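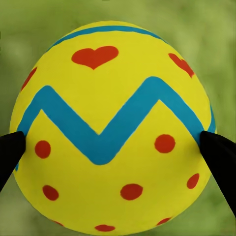
Chapter 9

Eggs, Shells and Painted Surfaces: Folk Decoration in the Village Economy

Key terms: blowing, wax resist, scratch work, ground color, band, repeat, piecework

In the spring the market at Dovau used to open two hours early on the Saturday before Easter. Sellers came down from the farms with eggs packed in bran, and by noon most of them had gone home again. The eggs cost more than eggs did at any other time of the year, and the people who bought them did not plan to eat them. They were decorated, and the decoration was what was being paid for.

This chapter deals with how a household craft becomes a trade. Chapter 8 looked at weaving, where the tools are expensive and the work is slow. Egg painting is different in almost every respect. The material is cheap, the tools fit in a drawer, and a skilled worker can finish a simple piece in less than an hour. It is also seasonal, which made it useful to families who had little paid work between the end of winter and the first hay.

The raw material

Most painted eggs in the region were hen's eggs. Goose eggs were used for presents and for the better class of customer, as they have a thicker shell and more room for a pattern. Duck eggs were avoided in Stisum, where painters complained that the surface would not take color evenly, but they were common in Plamov.

An egg can be decorated raw, boiled or blown. A blown egg has had its contents removed through a small hole at each end. It will keep for many years but breaks easily. A boiled egg is easier to hold and to paint, and it was the usual choice for eggs given to children. Raw eggs dry out slowly if they are left alone, and some painters preferred them for their weight in the hand.

Ground colors and bands

The first layer of color on an egg is called the ground. Before factory dyes reached the villages, yellow came from onion skins or apple bark, red from madder, and brown from walnut hulls. Blue was the hardest color to get at home and had to be bought. For this reason older eggs from poorer farms seldom have any blue on them, while later eggs, painted with shop colors, often have a great deal.

After the ground was dry the painter divided the surface. The usual method was to draw a ring near the top and another near the bottom, then fill the middle with a wider band. The band carried the main pattern, often a zigzag or a row of leaves. A zigzag is forgiving work. If the painter reaches the starting point and finds the last tooth too wide, the difference can be spread over its neighbors.

From household to workshop

The change from home craft to paid trade can be followed in the account books of Konrad Gasser, a dealer who bought from farms between Dovau and Rainer. In his first recorded season he took 700 eggs. Six years later he took 1,534, and he had begun to supply the colors himself and to tell the painters which patterns he wanted. Payment was by the piece, with nothing for breakages.

Painters gained a steady buyer. They lost some say over the work. Patterns that had belonged to one valley turned up in others, and the scratched designs, which took longest, nearly went out of use. Andri Leitner, who has studied the Gasser books, argues that the dealer's orders explain why so many eggs in local museums look alike.

Egg hunts and the garden

A second source of demand came from the towns. Families there had taken up the custom of hiding eggs outdoors for children to find. They wanted bright colors that could be picked out in grass, and they cared less about fine work. By the end of the period Gasser was selling 2,000 plain dyed eggs each season alongside the painted ones. Basket makers benefited as well, and small wicker baskets appear in his books from the same years. 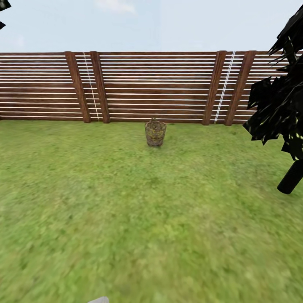 Figure 9.1. A wicker basket on a lawn in front of a wooden fence.

The town trade did not replace the older one. Painted eggs were still given by godparents and still exchanged between courting couples, and a family might buy dyed eggs for the children and a single painted goose egg for the shelf. The two kinds of egg were sold from different tables and often by different people.

Before you read on

Look again at the section on piecework in Chapter 8. Section 9.1 assumes that you know how a piece rate is set and who bears the cost of spoiled work. Section 9.2 covers wax resist in detail and includes a practical exercise, for which you will need three blown eggs, a candle and a pin set in a cork.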